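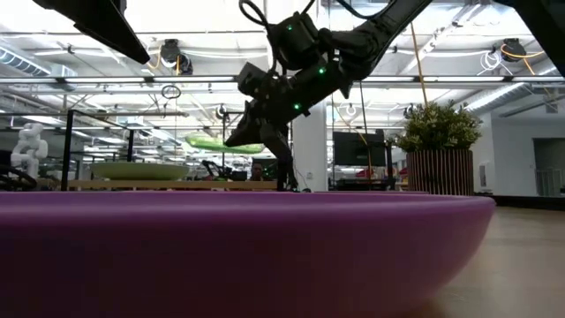

Figure 4. Arm above the purple bowl, gripper close to the rim. Green indicator lights on the joints.

Section 4: Sharing a bench with the arm

If you have worked at the Skotmont site for any length of time, you will have your own way of sorting and moving bowls, and it is probably a good one. The Tedulent set-up takes over the lifting and passing, and leaves you the choosing, the checking and the odd jobs that never quite fit a list. It does feel strange for the first few shifts (we all felt it!), so please take these steps slowly.

Starting your shift

1. Read the handover sheet from the last shift. Anything the arm dropped or refused should be written there under Jela, the name of the bench program.

2. Walk once round the bench and look at the cables. They should hang freely with a good loop in them.

3. Set out the bowls with their rims facing up. Large bowls go nearest the front, where you used to stand to stack them.

4. Step back behind the floor line and press Ready on the panel. Wait for the green lights on the arm before you choose a job.

5. Choose job 211 for large bowls or job 772 for small ones, and watch the first pass all the way through.

Caution: Green lights mean the arm has power and may move at any moment. Keep your hands away from the bowl and the gripper until you have pressed Hold and the panel shows code 3686.

Note: The gripper should come down close to the rim before it closes. If it touches down hard, press Hold and move the bowl a little towards you. There is no need to call anyone for this, and a stopped job does not count against you or your shift.

What changes in your day

You will lift less and look more, and some people find that more tiring than they expected, so the short breaks on the rota are there to be taken. Those of you who came over from the Sabatier line will notice that the pace is now set at the panel. You may slow it down whenever you like. Only the shift lead may raise it, and only after asking whoever is at the bench.

Text last revised February 19, 2023. Cleaning the gripper is covered in Section 5.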